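# The Slow Train Up to Prallau

There are faster ways to reach Prallau. The highway gets you there before lunch, and the bus has better seats. Take the train anyway! It climbs 1,108 meters from the river flats at Hinley, and for most of the morning it goes at about the speed of a kid on a bicycle, which is exactly the right speed for looking into other people's gardens.

I went up in May, when the lower orchards had dropped their blossom and the upper ones were just getting started. You ride through spring backward. At Hinley the beans were already up their poles, and by the second tunnel there was old snow in the ditches and a man selling rhubarb from a wheelbarrow on the platform (I bought far too much of it and carried it around for two days).

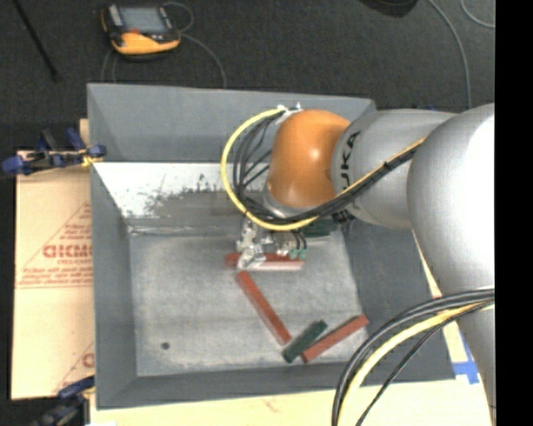

**By Fergal Lenihan**

The line has 63 bridges, and the regulars have opinions about all of them. The favorite is the stone curve above Ikell, where the whole train bends so far that you can wave to somebody in the last car. People do. A woman across the aisle leaned out and waved to her own sister, who had wanted to sit in back.

Get off at Ikell if you can spare 2 hours. The station café is run by the Jitpraphai family, and the noodle soup is hot and sour and full of herbs from the bank behind the platform. I had it at 10:40 in the morning with the windows steamed up and would happily have had it again at noon. Bring cash.

Past Ikell the trees thin out and the talk in the car gets quieter. The last stretch runs along a shelf of rock with the valley on the left – so sit on the left – and then there's one long whistle and you're in Prallau, with its single street and its wonderful, drafty hotel.

The last train down leaves at 5:15. It's the same track and the same 63 bridges, but the light is on the other side of the valley by then, and I spotted a waterfall I'd missed completely on the way up.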